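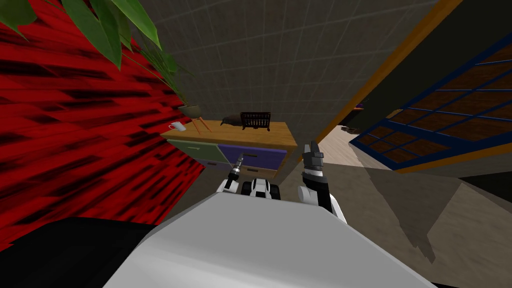

Film night at home: what I've learned from doing it every month

I've been putting on films for friends in my front room for a few years now, starting one wet January when the cinema in Likbridge had shut for repairs and I was missing it badly. We mostly watch westerns and old heist pictures, with the odd weepie when my sister gets to choose. These are the things I'd pass on to anyone thinking of doing the same, in no special order.

Sort the light out first
I spent ages fiddling with the settings on my projector before I realised the street lamp was doing most of the damage. A blackout lining pinned behind your ordinary curtains costs very little and you can take it down again in the morning. Mine is held up with bulldog clips (not pretty, but the curtains cover them). Turn off anything with a little glowing light on it too, or stick a bit of dark tape over the top. Leave one low lamp on in the hall so people can find the loo.

A wall or a screen?
I used a painted wall for the first year and it was fine for black and white films. Colour looked a bit muddy. If you're using a sheet, iron it, then hang it from a broom handle and put another through a hem at the bottom so it pulls flat. I wash mine at forty and put it up very slightly damp, and the last creases drop out before anyone arrives.

Sound
Please don't rely on the speaker inside the projector! Any old pair of hi-fi speakers will do better. Put them at either side of the picture, at ear height when you're sitting down, and keep them off bare floorboards. A folded tea towel under each one stops the buzzing you get in gunfights. And if your film has mumblers in it, put the subtitles on from the start. Half the room will be grateful and the other half stops noticing after ten minutes.

Popcorn that doesn't go chewy
I use 70 g of corn to one big lidded pan, with enough oil to cover the bottom. Put three kernels in, wait till they've all popped, then tip in the rest, lid on, and take the pan off the heat for half a minute before putting it back. That little rest means far fewer hard ones at the bottom. Leave the lid a crack open towards the end to let the steam out. Salt goes on while it's hot, and grind it fine first or it all ends up in the bottom of the bowl. For a butter version, melt the butter and let it bubble for a minute or so to drive the water off.

My friend Valentin Pruvost does his with smoked paprika and a pinch of sugar. I was rude about it before I tried it and have been making it ever since.

Seating
Tall people at the back, cushions on the floor at the front, and something firm to lean against for anyone down there. Old bolster pillows are brilliant. If you've got a squeaky chair, rub a candle stub into the joints the day before. Do it with the chair upside down and then sit in it and wriggle.

Picking the film
Check how long it is before you promise it to anyone. I once started a 124-minute prison break at half past nine and had two people asleep before they'd dug the tunnel. These days I start at eight, stop in the middle for tea, and keep a shorter one in reserve in case the disc plays up.

Cleaning discs
Wipe from the middle straight out to the edge, never round and round, using a soft glasses cloth. Greasy marks come off with a drop of washing-up liquid in lukewarm water. Shake it, pat it dry, leave it a few minutes.

Butter on the sofa
Cover it with cornflour, leave it overnight and hoover it up. Do it again if there's still a mark. Only then go in with soapy water, dabbing from the outside in, and try a hidden corner first.

Next month it's a train robbery double bill, and I still need to borrow four more cushions.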